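Home Talks Recipes Newsletter About Contact
Search this site Go

Cooking from my grandmother's coast: speaker notes
Davina Cruickshank, Pennington library, 2026-05-16

(Wait for the chairs to settle. Say thank you for the tea.)

Good evening, everyone, and what a lovely full room. I'm going to talk about the food of Patusell, the little fishing town where my grandmother grew up, and about the book I've been writing on it for longer than my publisher would like. Rasora, the book is called, after the sour fish broth that every family there makes and every family makes differently (hands up if your family has a dish you argue over – good, then you'll understand!).

When I began I had 19 recipes, most of them on the backs of envelopes, and nearly all of them said things like "enough flour" or "cook until Auntie is happy". I've now got 70, and I've cooked each one in my own small kitchen in Trokgate, with an ordinary hob and a rather tired oven, so please don't be frightened of any of them.

(Next slide. Sip of water.)

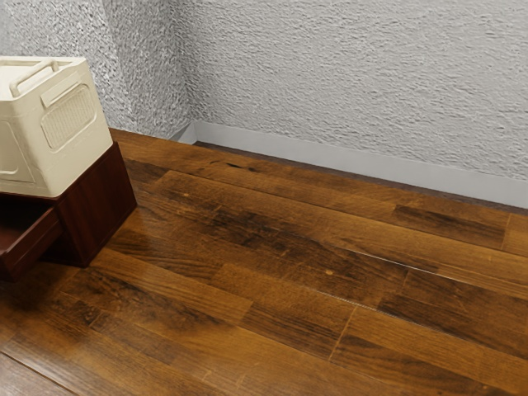

Slide 4: lidded bin on a low wooden cabinet (rendering)

Now, the broth. You start with onions, and you give them a good 30 minutes on a low heat, and I know that sounds like a long time when people are hungry, but do put the radio on and let them be. Then the tamarind, then the tomatoes, and the fish goes in for the last 10 minutes and no longer. My grandmother used mackerel. I use whatever the fishmonger is being kind about that morning.

(Read the December passage from chapter two, the one with the boats and the burnt rice. Slowly! I always rush it.)

I do want to say a word about the rice cakes, as somebody always asks. You can make them the day before, and they're rather better for it, fried in a little butter with the leftover broth spooned over. My mother puts a boiled egg on top, which my grandmother thought was showing off.

(Questions. If it's quiet, tell the one about the customs officer and the dried prawns. Then pass round the tasting spoons, starting at the back, and mention that the tray nearest the door has fish in it and the other one hasn't.)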